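Progress report to the Wendberg fund, second period
23rd May

We said we would deliver 1656 usable demonstrations of household handling by November. We have 300. Before anyone reaches for the grant agreement, the first two months went on discovering which of our ideas about folding were wrong, and that list is now nearly complete.

The Rirnness grippers work. They are held in the hand, so a person does the job the way a person would, and the learning system gets the motion and the video without anyone having to steer an arm. The drawback is that people pick them up and start talking. We have a good deal of footage of conversation. Tracey has written a rule about it, which is taped to the door and is obeyed by Tracey.
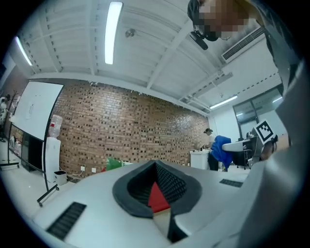
Tracey Dobson
Collection Lead, Mapplebeck Project

Cloth remains the hard part. Rigid objects took a week. Cloth has opinions. A session goes like this: one person lays out or straightens the fabric, another does the task with the gripper, and then both argue over whether the corner was grasped or merely visited. We threw out 188 recordings on that question alone. The labeling guide now defines a grasp in one sentence, down from a page and a half, and the arguments are shorter.

Tracking has improved. The markers used to lose their place whenever someone rolled a chair through the room, so the session sheet now has a line for checking them before recording starts. People sign it. I have stopped asking whether they check first or sign first, but the bad tracks have dropped off sharply and I am inclined to leave it alone.

The Drimex storage upgrade came in on budget and late, in that order of enthusiasm. Uploads that ran overnight are done by lunch.

What we need from you: approval to move the unspent travel money into collector hours. We budgeted for two trips and took neither. At the current pace we will miss the November number. With the extra hours we should make it, provided we don't add another task. I know the steering group would like to see drawers. I would also like to see drawers, next year.

The revised schedule and the spending sheet are attached. The column marked "other" is mostly towels.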